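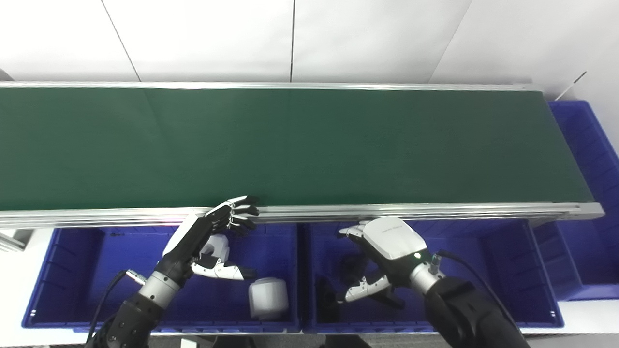 Search this site Enter keywords Go

Print this page | E-mail this article

Buy the Bins First

February 2025

By Maëlys Bodin

I love the part of a project when the arms arrive. Everybody does! People come down from the office, somebody orders lunch, and for an afternoon the whole building is in favor of automation. I have been through it 6 times now, at companies of very different sizes, and I still get a little giddy when the crates are opened.

So take what follows as coming from a fan. I think most small warehouses that are putting together a robot budget this year are spending it in the wrong order, and I think the fix is cheap and even kind of fun.

The usual budget starts with the arm. Somebody sees one at a show, gets a quote, and builds the rest of the spreadsheet underneath it. Then come the hands or grippers, then the software, then a line near the bottom called "cell and misc." with whatever money is left. At Ivholm, where I helped plan a returns sorting line, that last row had to cover the belt, the rails, the totes, the lights, the wall panels and the electrician. You can guess how far it went.

We ended up with secondhand totes in 2 different depths. A person doesn't notice that. A person reaches down another couple of inches and gets on with the day. Our arms had to be taught each depth separately, and every time a tote from the wrong stack got into the line, somebody walked over and swapped it out. The totes we should have bought cost less than the lunch.

Dikeck did it the other way around, and I've been talking about it ever since. They sell small household goods, lots of tubs and bottles and odd black plastic parts, and they had five months before any hardware was due. They used the time to build the station and work it by hand. Same belt, same totes, same light, with people standing where the arms would go. They moved the belt closer. They changed the height of the rail after everyone kept bumping a wrist on it. They found out that dark items in a deep tote are hard to see even for a human with good eyes, and they put in better lighting for the price of a nice dinner. By the time they went shopping, they knew how far an arm needed to reach, and it was a shorter reach than the one they'd been quoted!

Hands are where I get really excited, and where I'd keep the purse open longest. There is so much to choose from now. Fingered hands, simple grippers, suction, all kinds of in-between things. My advice is to budget for two different types and let them fight it out over your own stock for a while – not the vendor's sample box, your stock, with the dented tubs and the label that's peeling. If your cell has a left side and a right side, I see no law that says they have to match. Nambiar's planning team told me this was untidy. It is a bit untidy. I'd still do it.

Then there are spares. Cables, fingertips, covers, connectors. Asport put 1211 dollars into a spares drawer before the first shift and got teased for it. I've seen that drawer, and I would like one just like it for my birthday.

My own order goes like this: totes and belt, light, a long stretch of hand work, then hands, then arms, and a spares line that no one is allowed to raid. Finance people will tell you that the biggest item should be settled first, and I do understand why. A big number makes everyone nervous until it's pinned down. But the big number is the one most likely to shrink once you know what you need, and you can pencil in a range while you wait.

If you're working on your plan this month, go order a stack of matching totes. Stand at the belt for an hour and pick things out of them yourself, with one hand, and write down everything that annoys you.

Get our newsletter in your inbox. Enter your e-mail address Sign up

We use cookies to improve your visit. Accept Manage settings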